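Wistari Two-Finger Gripper Kit for School and Club Arms
Stock no. 741
£200 inc. VAT - in stock, sent out from Dinton
Price last checked 2024-10-19

We were slow to list this one. Most grippers sold to schools come with big claims about "real industry skills" and a box of parts that lasts one term. The Wistari is dearer than we would like and the printed guide is poor. We stock it because clubs kept asking, and because it is still the least bad option at this price.

What you get
2 curved black fingers, bolt-on
Metal rail and carriage
Motor and driver board, wired
Wrist bracket for the Atanasov desk arm
Bag of screws (order spares now, they are an odd length)

What you don't get
A camera, a power supply or any lesson plans worth the name. The maker's website promises a full course. We found 15 pages, a good part of them safety notices.

Will it suit your club?
If your group is entering the Monunville sorting round, probably. The rules allow any two-finger gripper and the kit fits inside the size limit. If you want something for younger pupils to build in a lunch hour, look elsewhere. Setting the fingers square takes patience and a good screwdriver.

The maker says it will "pick up anything". We doubt that of any gripper, and flat card and coins are hopeless with this one.

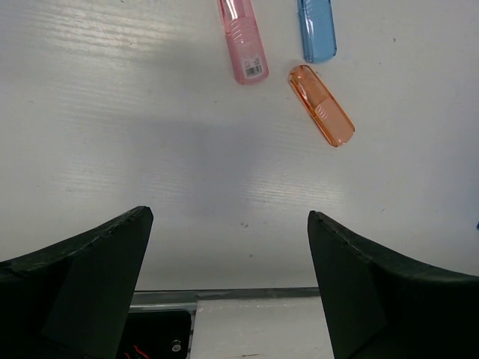 Sorting practice is where clubs get the most out of the kit, and it needn't cost much. Ignore the foam cubes sold as an extra. Foam squashes and forgives a bad grip, so a team can do well at home and come unstuck on the day. Go for hard things with an awkward shape: see-through plastic cases with rounded ends, say, in pink, blue and orange, set down at different angles on a shiny white top. Clear plastic and glare are a fair test of any colour-sorting code - we would want to see a team manage that before believing its scores.

Returns
Unused kits only, in the original box. Fingers are sold as wearing parts and can't be sent back once fitted. Spare pairs are listed separately and ship from July stock.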